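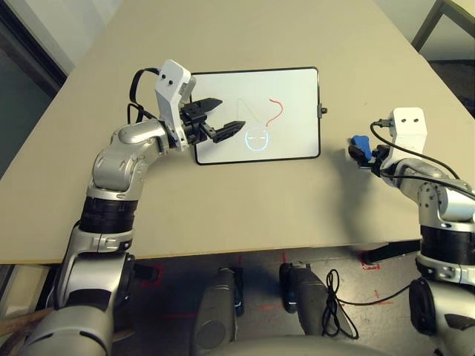
A talk on the Plokness ferry, and how I came to give it

March 2021
Posted by Angus Kinnear

Home Older posts Talks Maps Contact

Search this blog Go

I have now given a public lecture. It was on the Plokness ferry, it was meant to last forty minutes, and it went for an hour and ten with a break in the middle so people could move their cars.

The library at Samness had a gap in its autumn program. The man who was going to speak on colonial beekeeping had hurt his back, and somebody remembered that I'd written a long letter to the paper about the ferry timetable of 1911. I would call it a medium letter. Anyway, that was enough to make me an authority, and I had 13 days to become one.

For those who've come to this blog for the maps, the short version goes like this. There was no bridge at Plokness until after the war, so everything crossed by punt: sheep, mail, pianos, the dentist. The punt was run by the Laing family for two generations, first the father, who drank, and then the daughter, who didn't and who kept a logbook. The logbook is the reason there is any talk to give. It runs to 146 pages and she used it for tides, fares, grievances and at least one recipe for quince paste.

I'd seen the logbook before, in the reading room at Trovasthorpe, but I had only ever looked up the bits I wanted. Reading it from the front is a different business. Her handwriting is lovely until the winter of 1916 and then gets very small, and I spent a whole afternoon believing she'd carried a bishop across with his house when the word was horse. 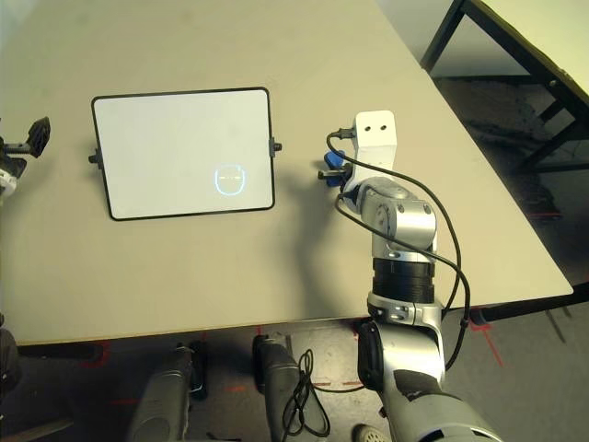
A little light blue on the white.

The part everyone asked about afterwards was the fare war. In October of 1922 a rival with a motor launch set up 200 yards downstream and charged half what she did. Miss Laing didn't drop her price. She wrote to the shire pointing out that his landing was on the stock route, and then, while the shire thought about it, she drove the stock along the route. Morning and evening, for weeks. The launch people were gone by Christmas. There's a line in the log that just says "Peace again, and the jetty wants scrubbing", and I read it out in what I hoped was her voice. My wife tells me it was my own voice with a cold.

I had prepared 25 slides and should have stopped at ten. If you ever do one of these, put the map up first and leave it up as long as you can bear, as every single person in the room will be trying to work out where their grandmother's place was. Two of them worked it out in the same paddock and had to be introduced.

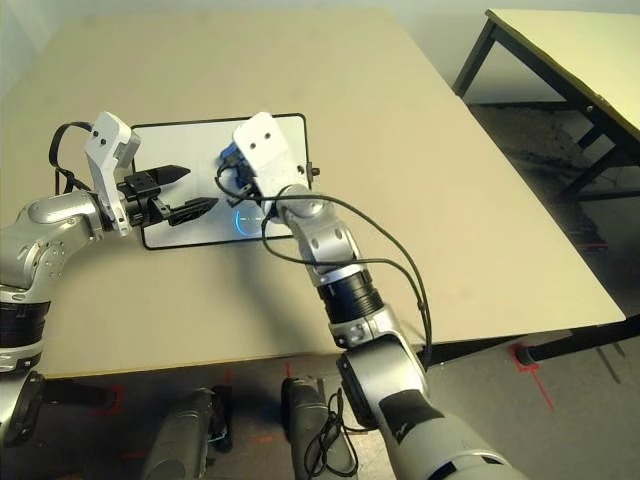
Whiteboard on the beige table.

Question time was lively. A gentleman near the front wanted it known that the punt was green, and a lady behind him wanted it known that it was never green. The logbook records a purchase of paint, 2 gallons, colour not given. I said so, and neither of them thought much of it as an answer.

I was also corrected on the flood (it reached the second step of the hotel, I'd said the third), on how to pronounce Trovasthorpe, and on the dentist, who was in fact a vet and did teeth when asked. I've fixed the first in my notes. The third I'm following up with his great-niece, who has a trunk in her shed and has promised to look in it once the wasps have moved on.

They've asked me back for the spring. I offered them the ferry, part two, taking in the bridge inquiry and the inquest. They said the beekeeping man was feeling much better, but they'd ring me.

The slides are available if anyone wants them. Leave a comment with your email and I'll send them through, minus the one with the bishop.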